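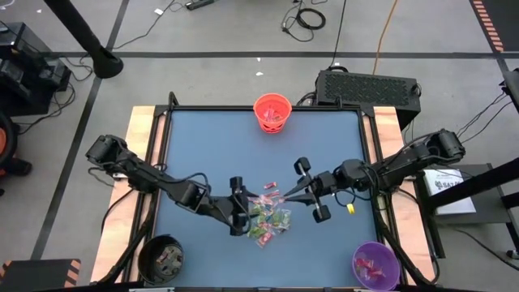 Handout 7: Two arms, one pile
Perception and Control for Manipulation, November 2022
Notes by Evie Oakley, revised by Jarlath Egan

1. Task

Sort wrapped candy from a shared pile into containers at the table edge. Both arms can reach the pile, so the planner must treat it as a shared resource. The overhead node proposes grasps, the Allholm planner assigns them, and each arm runs its own controller.

2. Workspace lock

The region over the pile is guarded by a lock. An arm requests it before descending and releases it once the gripper clears the retreat height. If a request is not granted in 400 ms, the arm holds at its pre-grasp pose and asks again. Do not let an arm wait inside the region. Most deadlocks in the January lab came from that error.

3. Grasp proposals

Clear wrappers produce specular highlights and poor depth. Segment on color first, then fit depth to the mask. Reject any mask with fewer than 20 valid depth points. Touching pieces often merge into one mask; prefer pieces lying apart from the heap, then replan.

4. Wrist view

The wrist stream is used only for the last part of the approach. Gate it on arm speed: frames taken during fast motion are too blurred to localize a single piece and should be dropped before they reach the estimator.
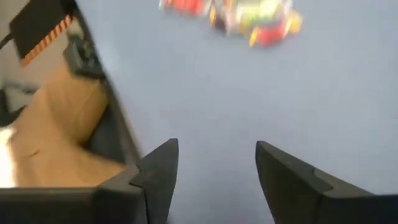
Fig. 2. Wrist view, jaws open. Motion blur on the items ahead of the fingers.

The fingers stay in view, so mask them out with the static template in the Wulard package. Regenerate the template after any change of fingertips.

5. Exercise

Replay the log with the speed gate off, then on. Plot the position error for both runs and state which threshold you chose.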